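Killano Bamboo Tile Mat, Queen: One Summer of Use

The Killano is a sleeping mat made of small rectangular bamboo tiles strung on cord. It goes directly on top of the sheet and replaces nothing. I paid 60 dollars and used it nightly from June.

Airflow is the main benefit. Foam traps heat at the back and hips, and the gaps between tiles vent some of it. With the bedroom at 78 degrees I stopped waking at 3 a.m.
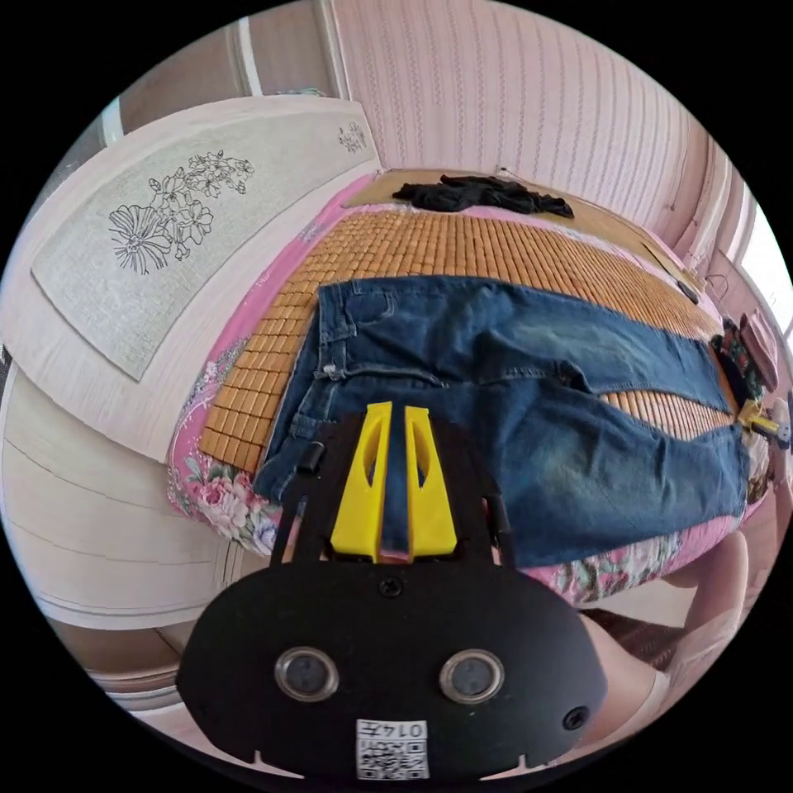 Noise is low. The tiles click when you turn over, less than on the Sriwong I had before, which used thicker cord and wider tiles. Hair does get pinched at the joints, so use a pillowcase that overlaps the top edge. 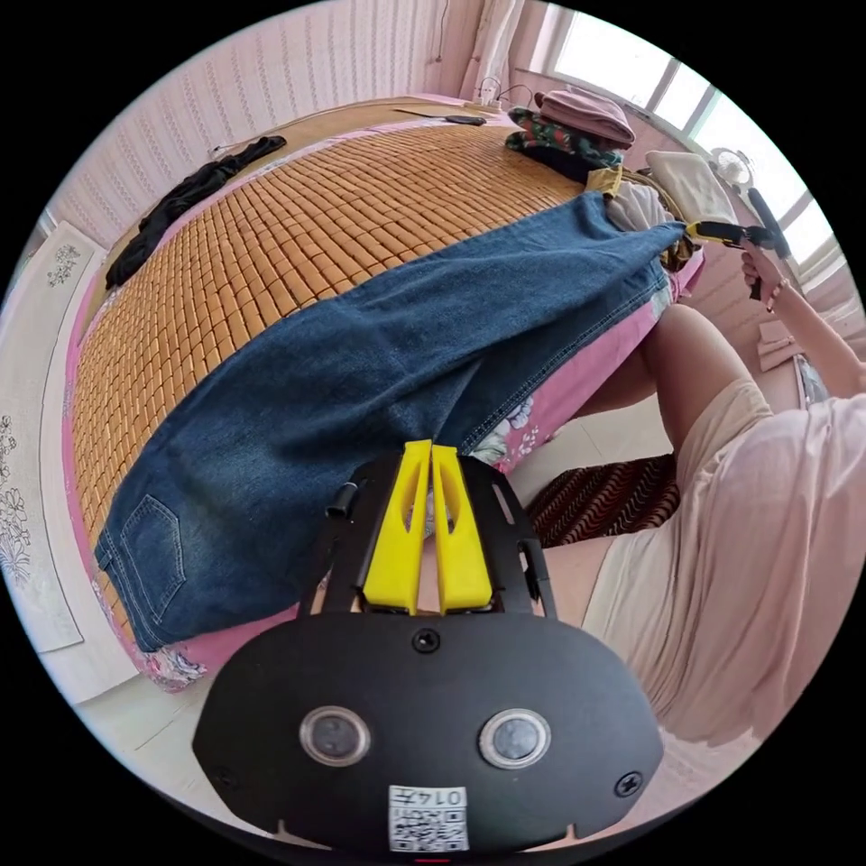
Review by Nidia Sotelo
October 9, 2021

Cleaning takes five minutes. Wipe along the rows with a damp cloth, then stand the mat on edge until dry. Do not soak it. The cord holds water longer than the bamboo does, and my Sriwong went moldy that way.

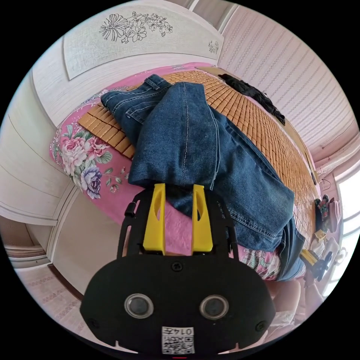 Wear after one season: two frayed cord ends at the foot, no split tiles. The surface has darkened slightly where the shoulders rest. Killano sells a cord repair kit, which I have not tried.

It folds in half along the center seam only. I will store it flat under the bed in November.

Rating: 4 out of 5. One point off for the cord ends.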